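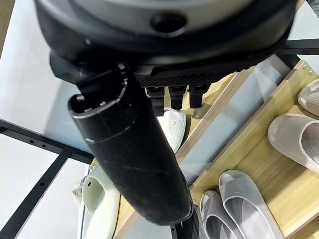 Floor Nijs
October 15, 2023

Finally dealing with the shoes by the front door. Everyone in this house kicks them off and walks away, and Gijs tripped on a slide last night carrying the recycling.

The rack is the low one from Brouwer. Pale wood shelves, black metal frame. Paid $399 for it, which my sister Marloes still brings up.

Rule I'm trying: slippers and slides only. Boots go on the tray in the laundry, runners go in bedrooms. If it has laces it doesn't live here.

Took everything off first and vacuumed underneath. Found a hair elastic, a parking receipt and a lot of grit.
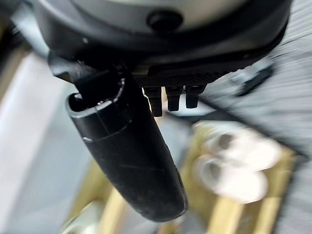
Two white things, one above the other. More to put in order.

Pairs go side by side, toes out. I had them heel out for a year and people just shoved them in anyhow.

White ones get the top shelf. They show every mark, and down low they get stepped on by whoever comes in next. 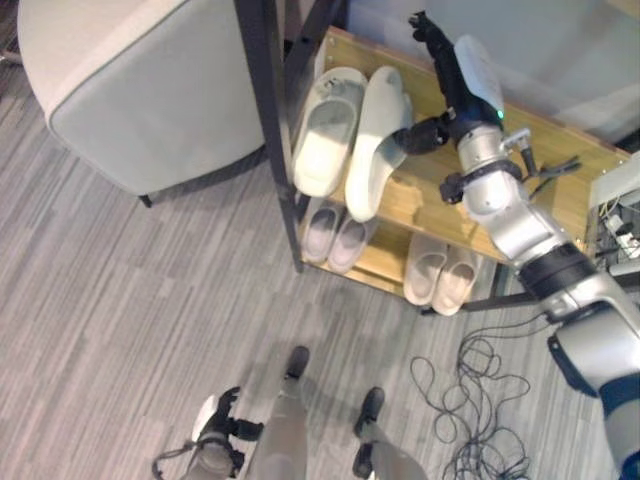

Beige and the pinky-grey ones go on the lower shelf. Those are the guest pairs, so if you come over, take either.

Dalia asked if I wash them. Yes, warm water and dish soap with an old nail brush, then leave them by the window overnight. 30 minutes in the sun made my last pair curl, so I don't do that anymore.

Still to do: the cords on the floor. I want a box for them before November, when Nathalie comes to stay with the kids.

If anyone has a cord box they like, let me know. The Jarnex one is too short for our power strip.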